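Welmont Fruit Share, minutes of winter meeting
January 31, 2021, held by phone and video

On the call: Aminu Igwe (chair), Getsemaní Gallegos, Yaw Ofori, Lefteris Moschos, Musa Onyeka (notes). Lefteris joined during item 2.

1. Last minutes
November minutes read, one fix: the Lashari orchard rent is per season, not per month. Passed.

2. Pears in store
Yaw went through the cold room. 43 crates went in at picking, 28 left. Losses worse on the bottom row, that corner by the door again. Wants the crates up on slats before next fall. Agreed, Yaw to price slats.

Long talk on when a pear is ready to go out. Getsemaní says members are getting them too early, hard as a potato, then they sit in a bowl and get forgotten. Lefteris says last batch was the other way, two of his went soft at the core while the outside looked fine. Aminu: both can be true, depends which row they came from.

Color discussed. Old sheet says "send when yellow" and that doesnt work for the russety ones, they go brown-gold and stay that way.

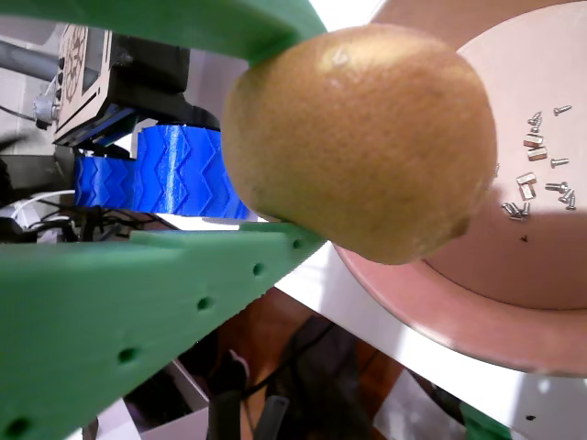 Yellow-brown pear, speckled skin, small dark blemish low on the right. Item 2.

Yaw would pass it. Small mark, good color, a bit lopsided but so is half the crop. Getsemaní would put it in the second box because of the mark. Went back and forth. Lefteris asked if anybody ever sent one back over a mark that size, no one could remember it happening.

Agreed: one small mark OK for first box. Broken skin, no. Shape doesn't matter. Neck test stays, press gently by the stem, if it gives a little it goes out that week. Color line to come off the sheet. Getsemaní to rewrite sheet and send it around, one page please.

3. Second box
What goes to the kitchen at Hellbridge. They will take anything that isn't moldy, and want it peeled if we can manage, we can't. Aminu to tell them. Pear butter sold out before the holidays, they'd like more fruit next time and sooner.

4. Trees
Pruning at Lashari not started. Too wet. Four trees on the north side have canker, Yaw wants two out altogether, Lefteris wants to cut back hard and give them one more year. No decision. Walk round first, whoever is free, keep apart and bring own loppers.
Ladder: still the old one. Nobody to use the top step.

5. Money
Balance read out, no questions. $100 put aside for grafting supplies, Musa asked if that covers tape as well, yes it does. Crate deposits: several still out, Getsemaní has the list and will call people insted of emailing.

6. Labels
Tuvham labels peel off in the cold room. Tried pencil on masking tape, works fine. Use up the rest of the labels on jars.

7. Any other
Wasps, leave till summer. Lefteris has spare quince scions if anyone wants them, first come. Gate code at Lashari is changing, Aminu will phone it round, do not put it in email.
Sorting day needs more hands than last time, bring someone.

Next meeting after pruning, date to follow.
Call ended, Yaw's line had droped by then.

M. Onyeka

Recent items
Winter pruning: what to bring
Minutes, November meeting
Crate deposits, how they work
Pear butter from the Hellbridge kitchen
Cold room key list
Quince scions wanted and offered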